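About Grilline

Grilline sets up and looks after small robot cells for people who handle dishes: commercial kitchens, rental warehouses, school cafeterias, and the companies that build machines for them. We started in a rented garage bay with one secondhand arm and a dishwasher contract that fell through. We are now a shop of 12 with our own test floor, a parts room, and a van.

We don't build robots. We buy arms from the manufacturers, put them on tables, fit the tooling, teach the positions, and keep the whole thing running afterward. Most of our customers have one cell. A few have 3. The smallest jobs take us a week on site and the larger ones take most of a month.

What we do most

Most of our work is racking and unracking. A plate comes out of a washer or off a cart, lies flat on a surface, and has to end up standing on edge in a rack with other plates. People do this all day without thinking about it. A machine needs the rack in the same place every time, the plate within a known area, and enough room between the two to turn the plate upright without clipping anything.

Our own setup for this is called Lobo. It is the cell every customer's job goes through before we take anything to their building, and it is the one we use to train new technicians. Lobo has been rebuilt twice. The current version has a plain white table, a camera mount, one arm, and a wire rack that we replace when the rods get bent.

Setting up the cell

The first job on any cell is the table. We level it, bolt it, wipe it down, and leave it bare. Then the rack goes on and we record its position at both ends. If the rack moves by the width of one of its own rods, the last plate in the row will touch its neighbor, so we check it at the start of each shift and again after lunch.

Next comes the pick area. We teach it with one plate lying flat and the rest already standing in the rack, because a nearly full rack is the hard case. Anyone can program a drop into an empty one. With 7 plates standing and one still to go, the approach path has to come in clear of every rim, and the program has to know which gap is the open one.

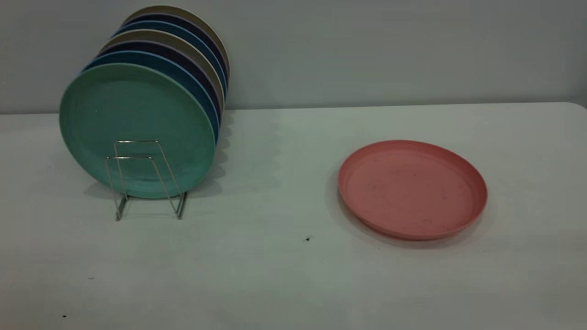 We use colored plates for this on purpose. When a technician writes in the log that the arm touched the navy plate behind the beige one, the next person knows where to look. Mixed colors also tell us early if the camera settings are wrong. Dark blue and pale khaki don't behave the same under the same light, and a threshold that works on one may lose the edge of the other. White customer ware comes later, once the motion is settled.

Shadows are the other thing we check at this stage. Plates on edge throw a long soft shadow, and an untuned vision program will sometimes count it as part of the plate. We fix this with the lights first and with the software second. Moving a lamp takes five minutes.

Looking after it

Every cell we install comes with a care sheet, taped inside the control cabinet door. It has 8 items and none of them need special tools:

Check that the rack feet sit on their marks.
Wipe the table and pick up crumbs, chips, and grit.
Look over the gripper pads for cuts.
Clean the camera window with a dry cloth.
Run the empty cycle once at slow speed.
Run one plate.
Write down anything that touched.
Initial the sheet.

The second item gets skipped the most. A bit of grit under a flat plate tips it enough to change how the gripper meets the rim. We have driven two hours to fix a "bad calibration" and fixed it with a rag.

Gripper pads are wear parts. We stock them for every arm we have installed, including the older Sirkico units that some customers still run. If you have a Sirkico cell and your original installer has closed up, call us — we took on their service list and we have the drawings.

Repairs

We answer the phone from 7 in the morning. Most problems can be sorted out with someone standing at the cell and reading us the log. If it needs a visit, we bring a spare wrist cable, a spare camera, pads, and a rack, and we leave the old parts with you if you want them.

After any repair that involves the arm or the table, we reteach the rack from scratch. It takes longer than loading the saved points, and we bill it as part of the repair.

Where we are

Our shop and test floor are in the Flirkiseck building, at the back, past the loading dock. Customers are welcome to bring their own plates and racks and try them on Lobo before ordering. Please call ahead. We close for two weeks in June to service our own equipment.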